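Door handles that stick, squeak and droop

We moved to Bundton in January and every single handle in the house had something wrong with it! The bathroom one came off in my hand (I was on the wrong side of the door, naturally) and the kitchen one squealed loud enough to wake the dog. So I've become a bit of a handle bore, and these are the things that have worked for me.

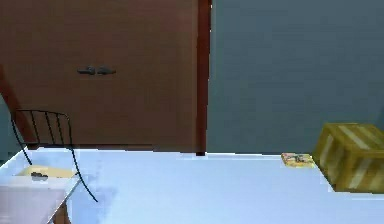
Start with the screws before you buy anything. Most droopy levers only want a quarter turn on the little grub screw underneath, and 3 minutes later you're done. On a double door, with two dark grey levers side by side and pointing away from each other like these, do both while you've got the screwdriver out, or one will soon sag and you'll notice it every time you walk past. If the screw just spins, pop a sliver of matchstick in the hole with a dab of wood glue and leave it overnight.

Squeaks are next. I used to squirt oil at everything and then spend ages wiping brown drips off the paint – don't do that. Rub a soft pencil on the latch instead, work the handle up and down, and rub again. For really stubborn ones I use Jeltis dry spray, 63p more than the supermarket sort and well worth it.
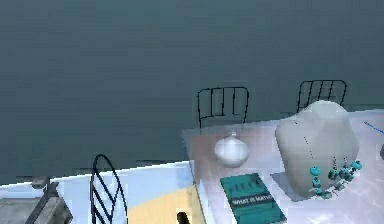 Sticky latches are usually just dirty. Old toothbrush, warm soapy water, dry it properly, then a touch of candle wax on the slanted bit. Mine took 30 minutes for the whole upstairs, with a tea break in the middle.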